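Home News Food Outdoors Community Calendar

Trutundale's swap shelf is getting a room of its own

3 min read

If you have ever walked out of the Trutundale library with a jigsaw puzzle under one arm and a cake pan under the other, you already know about the swap shelf. Starting in April it will be a whole swap room, and I could not be happier to be the one typing this up!

The shelf began as two boards by the back stairs where people left things they no longer needed and took things they did. In its first year it passed along 2,904 items. That figure comes from Prasanna Chowdhury, who runs the front desk and has kept a tally in a green notebook since the first morning (a fondue set, if you were wondering, and it was gone by lunch).

"We kept finding things stacked on the stairs," Chowdhury said. "Lamps, a birdcage, a bag of doorknobs. People were being generous and we were tripping over it."

The new room is the old map store on the ground floor, with its own door onto Bandara Lane. That means you can drop things off without carrying them past the reading tables, and it means strollers and wheelchairs can get in without using the side ramp. It has good north windows, a long counter, and enough wall for six full-height shelving units. Kitchen things and baskets will go along the left, toys and games along the right, and craft supplies at the back, where there is a sink for anyone who wants to rinse out a jar.
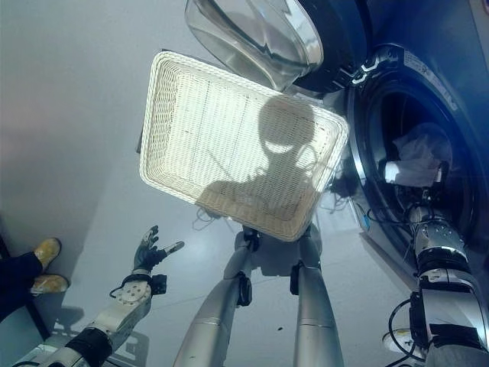 Martti Kemppainen is building the shelves. He retired from the Nandik boatyard a couple of winters ago and has been making furniture in his garage ever since, mostly for his grandchildren. He saw the library's notice asking for help, came in with a tape measure that same afternoon, and was back the next day with drawings. The lumber is coming from the old bleachers at the school, which were headed for the dump. You can still see seat numbers stamped on a few of the planks, and he is leaving those facing out.

"It's beautiful old wood," he told me, running a thumb along one. "You can't buy it like this now."

The rules are staying short. Bring things clean and in working order. Take what you'll use. You don't have to leave something to take something, and you don't need a library card. Mattresses, car seats and anything with a gas tank are still out, and so are encyclopedias, about which the staff feel strongly. Large furniture can't come inside, but there will be a corkboard by the door where you can pin up a note and a phone number.

There is also going to be a mending table, and this is the part I'm most excited about. Twice a month, from 6 in the evening, people who are handy with a needle or a screwdriver will sit down with whoever turns up. Loose chair legs, split seams, lamps with tired cords, all welcome. Drurora, the hardware store on the corner, is giving the table a starter box of glue, thread, screws and fuses, and has offered to top it up through the summer.

The library still needs a few things before opening: a floor lamp, hooks, a doormat and as many sturdy bins as it can get. It would also love a radio. The first 100 people through the door will get a cotton tote bag printed by the high school art class — I've seen the design, with a very proud-looking teapot on it, and I'm planning to be early.

The old shelf by the stairs stays open until the room is ready. Last time I checked it had a waffle iron, a set of croquet mallets and three copies of the same mystery novel. Drop-offs are taken at the front desk any time the library is open, and anyone who wants to help at the mending table can leave their name with Chowdhury.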